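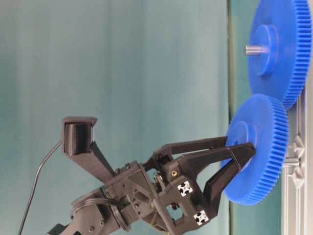
Vol. 6, Issue 2

2. Where the ideas come from, and who gets to try them

It is tempting, when writing about new machines, to begin with the machine itself. We have chosen to begin with the people who end up living alongside it, and we hope the reader will bear with us while we do, as the road is a slightly winding one.

Our study looked at how two small towns, Nutville and Gomell, took to the river-cleaning boats that were offered to them for a trial season. The boats, sold under the name Hinow, travel slowly along the bank without a crew and gather floating rubbish into a hold at the back. They are modest things, no longer than a family car, and a good many residents told us they had walked past one several times before they thought to ask what it was for.

What struck us first was how different the early conversations were in the two places. In Nutville the river runs behind the market, and people see it every day whether they mean to or not. They had strong and very particular opinions about which bends gather the most bottles, and they wanted the boats sent there straight away. In Gomell the water is further from the shops – a pleasant walk, but a walk all the same – and the questions were more about cost, noise and whether the ducks would mind.

Figure 1. Gripper with two fingers holding a blue plastic gear.

We asked each household that took part to keep a short diary, and we were delighted by how much care went into them. Some ran to several pages a week, with sketches of herons in the margins. The diaries were read by both authors separately, and then again together over a good deal of tea, before we settled on the themes set out in Section 3. Where we disagreed, we went back to the household and asked them what they had meant, and this cleared up nearly every case.

The maker, Naidoo, supplied the boats and trained the staff who looked after them, but had no part in planning the interviews or in reading the diaries. We mention this early on, as it was one of the first things people in both towns wanted to know, and quite rightly.

A word should be said about the weather. The trial ended in December, after a long spell of rain, and the boats were kept on their moorings for much of the last fortnight. Several diaries go quiet at this point, and we have been careful not to read that silence as a loss of interest. When we visited again, people were still happy to talk – and one or two had saved up their remarks for us on the backs of envelopes, which we have included with the rest.

The interviews themselves followed a loose plan, and we let them wander wherever the speaker wished to go.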